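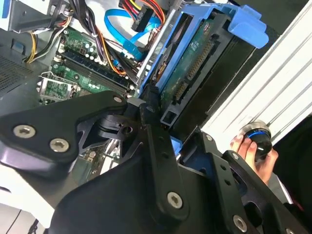

Vibeke Þorgeirsson has always maintained that a home builder should pull the dead computer apart before drawing a single bracket, and that the drawings done the other way round end up in the bin. She put this to the authors of the first edition, which opened with three sections on motor sizing. We have come round to her view, and this chapter begins at the bench.

Chapter 4
The Stripping Arm: Planning a Build in a Shared Workshop

By the end of this chapter you should be able to:
describe the job an arm has to do in terms of reach, grip and clearance
choose between plate and printed construction for a small gripper
lay out a work area that other people also use
write a first test plan

4.1 The job comes first

The build followed through this chapter and the next is called Bustard. It is a small arm with a plate-built gripper, put together in the back half of the Rutherford workshop, and its work is helping to strip old desktop computers for parts. Stripping a computer suits a first project well. The cases cost next to nothing, the parts inside are of many shapes and stiffnesses, and a slip damages something that was headed for the recycler anyway.

Look at an opened case the way the gripper must. Memory slots with nothing in them are long, narrow and easy to find. A processor socket with its lever up and no processor in it is a shallow target with a raised metal frame around it. Small capacitors stand up from the board close to the slots, and they will catch a careless bracket. Cables are the worst of it. They loop over the board, they move when touched, and they hide whatever is beneath them. A drive in a plastic caddy is the friendliest item in the case, being rigid and having a release handle you can reach.

Make a table of these before doing anything else. For each part, write down how it is held, which direction it comes out, and what stands in the way. The first table for Bustard ran to 12 rows, and two of them were crossed out within the week as jobs better left to a human hand.

4.2 Plate or print

Printed jaws are cheap and can be changed overnight. They also flex. Flat metal plate, cut and drilled, takes longer to make but stays where you put it, and the pieces can be stacked in layers so that the pivots sit between them. Bustard uses matte black machined plate held with hex-socket screws, and the long link bar has a row of small holes along it.

Whichever you choose, settle on as few screw sizes as you can. Mark each key with paint to match the screws it fits. In a shared workshop the keys wander, and an afternoon can disappear while you look for one.

Width matters more than strength at this scale. A gripper that closes neatly on an open bench may not fit between a drive caddy and the wall of a case. Cut the outline in cardboard and try it in at least two different cases before you order plate. Trullis, the earlier arm in the same workshop, was about 59 mm too wide across the brackets and never reached a motherboard at all. Its base is still in use as a drill stand.

4.3 Sharing the bench

Disconnect the case from the mains and take the side cover off before the arm is powered. Leave the power supply closed. Its capacitors can hold a dangerous charge, and it is not a part this project strips.

Tape a line on the bench to show the arm's full reach – the full reach, including the gripper when open. Hands stay outside the line whenever the arm is moving under program. When someone does need to work inside it, the arm is stopped first and the person at the switch says so aloud.

Keep a tray for loose screws and a second one for boards. The workshop log, a ring binder from the Drundard supply counter, should record the case worked on, the parts attempted and any change made to the gripper.

4.4 A first test plan

Begin with the caddy. Bring the open gripper up to the handle by hand control, close it, and stop there. Do not pull. Note where each bracket has ended up and how much clearance is left on both sides, then back out along the same path.

Repeat this until the path is dull. Only then try the release, with the cables tied back and the case clamped to the bench. Section 4.5 gives the clamp dimensions and a drilling template for the base plate.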